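How to Read a Safety Group Dividend Offer Before You Sign

Sooner or later an agent will tell you that your workers comp policy could pay you back. You join a group of similar businesses, the group keeps its claims down, and a dividend check shows up after the policy year closes. It can work that way. I have also seen plenty of owners pay more up front for the privilege of waiting on a check that never came.

Set aside an afternoon before your renewal. You'll need your current policy, your loss runs for the last three years, and the full group offer, not the flyer.

1. Find the word "guaranteed" and see what it's attached to

In most places an insurer can't promise a policy dividend ahead of time. The company's board has to declare it. So look at what the brochure says is guaranteed. It may be the rate, or the right to be considered. Ask the agent in writing: "Is any part of this dividend guaranteed?" A straight answer is one word long.

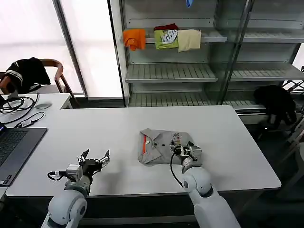
A light gray polo shirt on the table, with an open laptop at the left edge.

2. Price the policy as if the dividend were zero

Put the group quote next to a plain quote for the same class codes and the same payroll. If the payroll figures don't match, the comparison is worthless, and you'd be surprised how often they don't.

Say a plain quote from Grando comes in $1,105 lower than the group policy through Gallagher. Then the group has to pay you back at least $1,105 before you're even, and you've lent them the money in the meantime. Ask for actual payout history, year by year, including the years that paid nothing. An "average dividend" with the zero years left out isn't an average.

Check fees too. Membership dues, a safety program charge, a fee to the group manager — all of it goes in the cost column.

3. Read how losses are counted

Some plans look only at the group's results. Some look only at yours. Many use both, so you can have a clean year and get nothing, thanks to a bad fall in somebody else's warehouse. Look for these points:

Whether open claims count at the reserved amount or only at what has been paid.
The date losses are valued, and whether there is a second look later.
Whether one large claim is capped.
The smallest premium that qualifies. Very small accounts are sometimes left out of the good tiers.

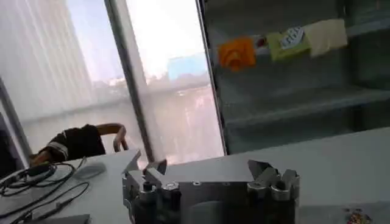
Black cables coiled on the left side of a light gray tabletop.

Reserves deserve extra attention. A reserve is the adjuster's guess at what a claim will cost in the end, and a stale one can sink your dividend. Call before the valuation date and ask about every open file. I'd start 90 days ahead. Adjusters are busy and the first call often goes to voicemail.

4. Find out what happens if you leave

A common catch is that you must still be insured with the same carrier when the dividend is paid. Since payment may come well after the policy expires, you could have to renew once, maybe twice, to collect on a year you already finished. Late payroll reports, a missed installment or a disputed final audit can knock you out as well.

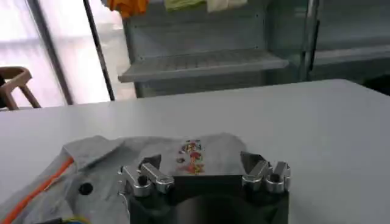

Also look for the word "assessable." In certain self-insured groups, members can be billed if the fund runs short. That's a different animal from a dividend plan with a regular insurer, and the sales pitch for the two can sound nearly identical. If you see joint and several liability anywhere, take it to a lawyer before you sign.

5. Judge the safety program on its own

Groups like to throw in training. The Ano package I read in July had 23 online lessons, and only 3 of them had anything to do with the kind of work the shop did. Ziltum's was shorter and more useful, with a blank incident form you could put to work the same day. Neither one is a reason to pick a policy. If you wouldn't pay for the training separately, count it as zero. 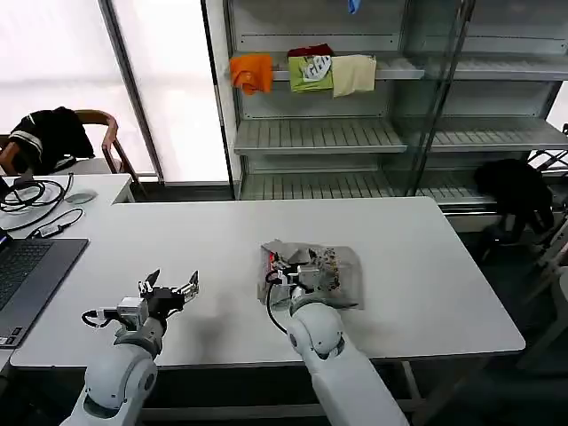
6. Get the answers in one email

Send the agent your questions together and ask for replies in writing, with page numbers from the plan document. Keep the email with your policy. If the agent says a term is "standard" and can't show you where it's printed, hold off on signing.

Rules differ by state, so check with your state insurance department before relying on any of this.

Last updated September 2023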